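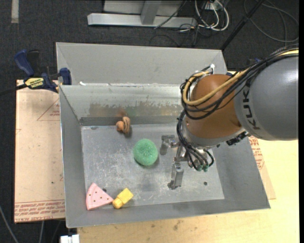
Section 6. Cleaning and Care of the Metal Storage Bin

6.1 Scope

This section applies to the Zemton Evo metal bin when it is used on a table or bench for toys, cleaning sponges and other small household or playroom articles. Assembly of the bin is covered in Section 2. Replacement parts are listed at the back of the manual.

6.2 Before You Begin

Have the following ready:

– two soft cotton cloths
– a non-metallic sponge
– mild dish soap and warm water
– a plastic scraper with rounded corners
– a folded towel to go under the bin

CAUTION: Do not use steel wool, wire brushes or scouring powder. These products leave whitish scratches on the floor of the bin that cannot be polished out. Light scuffing from normal use does not affect the strength of the metal.

CAUTION: The upper rim may be sharp if it has been dented. Run a cloth along it before using bare hands.

6.3 Routine Cleaning

1. Remove all articles from the bin. Check the corners, where flat items such as play food slices tend to lie unnoticed.

2. Wipe out dust and crumbs with a dry cloth. Work from the top of the sloping walls down to the floor.

3. Mix the dish soap with warm water. The water should be no hotter than 38 °C.

4. Wash the walls first and the floor last. Wring out the sponge well so that water does not collect in the seams.

5. Rinse with a clean damp cloth and dry the bin completely. Pay particular attention to the line where the walls meet the floor.

NOTE: Soft plastic toys should be washed separately and dried before they go back. Sponges must be wrung out and air dried. A wet sponge left on bare metal overnight will mark it.

6.4 Stained Walls

Brown or greenish staining may appear as a band along a wall, often with a flaking upper edge. Treat it as follows.

1. Lift off loose flakes with the plastic scraper. Hold the scraper nearly flat against the wall.

2. Collect the flakes with a damp cloth and discard it. Do not brush them onto the tabletop.

3. Apply Tinden Metal Cleaner, up to 190 ml for the whole bin. Follow the directions on the bottle.

4. Rinse twice and dry.

5. If color remains, repeat once. Any staining left after the second treatment should be considered permanent – further rubbing will only dull the surface.

WARNING: Do not return toys to the bin while flakes are still coming away from a wall. Keep small children away until the work is finished.

6.5 Placing the Bin Back on the Table

Untreated or pale wooden tabletops scratch easily. Lift the bin with both hands and set it down on the folded towel, then draw the towel out slowly. Do not slide the bin. Articles should be returned in a single layer so that each can be seen from above.

For worn rims or damaged seams, contact Bustamante Service and quote part group 310.

Reader comments (3)

"The plastic scraper worked well on our back wall. There is still a greenish shadow but nothing comes off on the cloth now."

"Can the Evo be left outside under a porch? Section 2 does not say."

"Please put the towel step earlier. I had already scratched the table by the time I got to 6.5."

Zemton Product Manuals | Contact Us | © Zemton. All rights reserved. | Back to top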